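Notebook — soft goods bench
2024-07-30
Entry by Syahrul Sinaga, notes added by Nabila Liew

Carried on with the folding layout for the Mangundap shirts. The plan is still to have one taped grid that anybody can walk up to and use as a guide for where a shirt goes and how wide the fold should be, so that the stacks going into the Vultden cartons come out the same width no matter who folded them.

Tape

Used the blue painter's tape again. I tried the Masedix cream tape first on an offcut and dropped it, too close to the color of the shirts. Blue reads well against everything we fold. Long strips go down first in one pull, then the crossing strips over them. Pulling short pieces and butting them end to end takes longer and the joins lift when cloth drags over them.

Where two strips cross you get a double thickness. I ran a shirt hem over a few crossings by hand and did not feel it catch. The blue is slightly darker where the layers overlap, and I have been using those darker squares as the points to measure from.

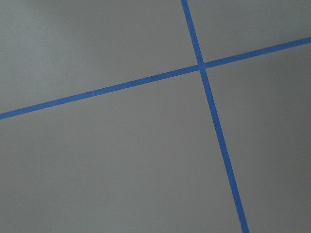

Folding

Target width for the finished fold is 322 mm, height left open for now. Nabila thinks we should fix both. My feeling is that the height depends on how the sleeves are tucked, and we have not settled that.

Method as of this entry:

Shirt face down, collar away from you.
Smooth from the middle out to the sides.
Fold one side in, sleeve back on itself, then the other side.
Bottom up to the collar.
Turn over and square the edges to the nearest tape lines.

The last step is where people differ. Nabila squares the left edge first and lets the right side fall where it falls. I start at the bottom. Her way is quicker.

The cream shirts are harder than the Clistow ones. The knit is soft and bunches at a corner if you let go of it early, and then the wrinkles have to be worked out from that corner across the whole piece. 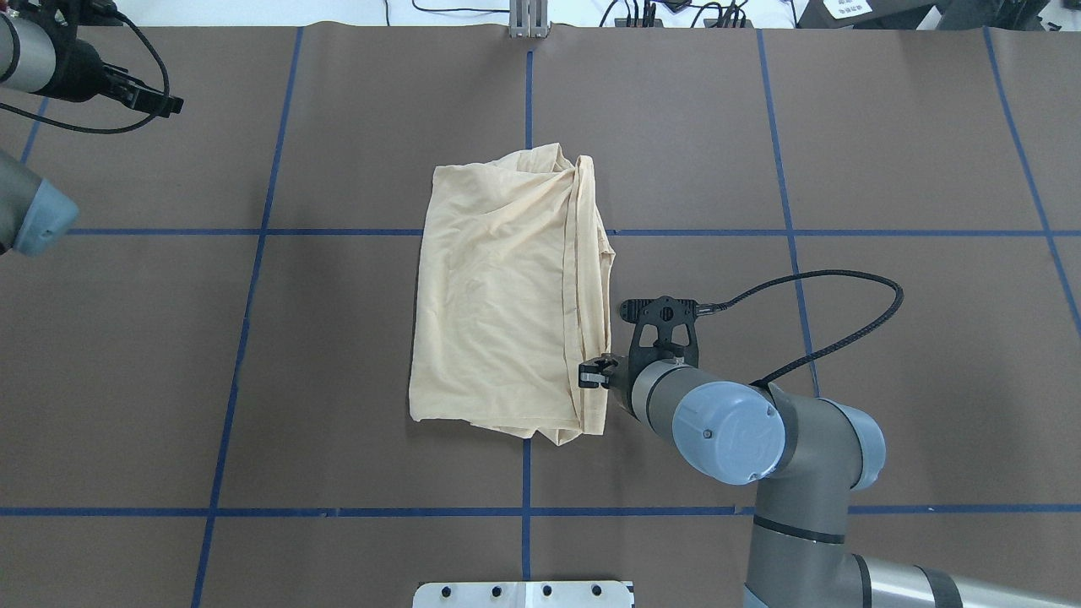

The brown paper can stay on the table. It takes the tape well and can be swapped out when it gets torn. Cloth slides on it a bit more than I would like — worth trying a rougher paper before we order another roll.

NL: agree on the paper. I would also like the grid lines labeled along the near edge, letters only. Saying "one over from the middle" gets confusing when you are standing on the other side.

To do

Decide on sleeve tuck
Label near edge
Ask for samples of rougher paper
Refold the first 2 stacks to the new width

Recent entries
Carton fit, Vultden small
Hem drag on taped seams
Clistow shirts, first sort
Shelf labels, December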